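Chapter 7
Learning from Borrowed Hands

Robots are good at doing the same thing 1000 times. Cloth is good at never being the same thing twice. Most of this chapter is about what happens when the two are introduced.

Older approaches tried to settle the matter with physics. You modeled the fabric, solved for its shape and planned a grasp, by which time the fabric had slumped into some other shape and the plan was a fine description of the past. The Konow simulator, which we met in Chapter 4, could fold a virtual napkin beautifully. Give it a real one and it folded the air beside it.

The method we take up now is less proud. A person holds a pair of grippers, one in each hand, and does the chore. The motion of the grippers and the view from the head are recorded together, and a policy is trained to predict the next motion from the last few views. No robot needs to attend.

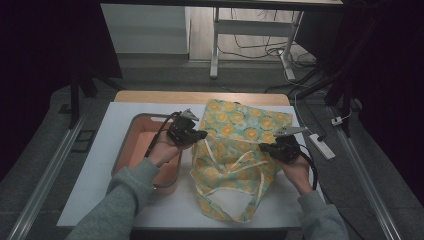
The Skorkudix study is our running case. Its authors collected 900 demonstrations of bag handling and kept 359 after cleaning – a ratio that should comfort anyone who has tried to fold a fitted sheet. The policy was then moved to Fido, a two-armed machine with no sleeves to roll up, and tested over 124 trials.

Section 7.1 covers the recording setup. Section 7.2 turns to Keogh alignment, used to match the timing of the two hands. Readers who skipped Chapter 5 will want to go back for the part on coordinate frames.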